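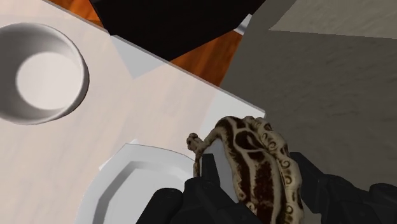

Sim grasp planner, notebook, February

Object set B, wrist camera render, patterned toy. Aver is the sim stack, Goketti the grasp planner, Indley the object library. Du is the small script that turns planner output into gripper commands.

Setup

Scene is the tabletop with bowl and plate. Toy spawns over the plate side of the table, random yaw, no stacking. Policy gets wrist RGB and joint state only. Depth is rendered and logged but not fed in. Physics at the usual step, control loop unchanged from last month.

Why this object

The toy is the worst item in Indley for the segmenter. Dark stripes and blotches on a cream body, a row of raised swirls along the upper ridge, thin curled tail. With the black fingers closed on it, the mask bleeds from the dark markings into the finger and the planner thinks the object is wider than it is. On plain items the same code is fine.

Run 1

742 episodes, Goketti defaults. Main failure is late regrasp. Fingers are on the object, mask area jumps between consecutive frames, the planner reads this as slip and opens. Checked against contact state from Aver: contact was continuous in every case I replayed. So the slip flag is coming from vision and should not be.

Second failure is the tail. Candidate grasps get sampled on it because the antipodal check likes thin parts. The collision mesh there is a coarse hull, so the grasp scores well and then closes on nothing you can see in the render. Visual mesh and collision mesh disagree by 8 mm at the tip.

Changes

1. Slip flag now needs both a mask change and a contact drop, within 5 control ticks of each other. Either one alone goes to the log as a warning.
2. Finger mask rendered from the known joint state and subtracted before segmentation. Dilate by a couple of pixels or the gray highlights on the finger edges survive as slivers.
3. Redid convex decomposition for the toy. More pieces, slower load, step time not measurably different.
4. Minimum local thickness on grasp candidates. Set per object for now in the Indley metadata. Ugly, but a global value kills valid grasps on the bowl rim.

Run 2

1,249 episodes, same seeds first, then new ones. False slip opens are gone from the replayed set. Tail grasps still appear among the candidates but rank low and were not executed. Lifts off the table look steady in the replays I watched.

New problem — with the finger mask subtracted, a grasp deep on the body leaves two disconnected object regions, one on each side of the finger. Tracker keeps the larger one and the pose estimate walks toward it. Small offset, but it feeds placement. Merging regions that share an instance ID over a short window should do it. Not written yet.

Notes to self

Du drops the last waypoint if the planner returns a path with duplicate timestamps. Patched locally, needs a test.

Table texture is still the pale wood. Do not change it in the same run as the tracker fix.

Save the contact log next to the frames, same index. Lost most of a morning lining them up by hand.

Open: does the finger mask hold up with a calibration error on the wrist camera? Sim has none. Add a random offset and rerun before anyone ports this.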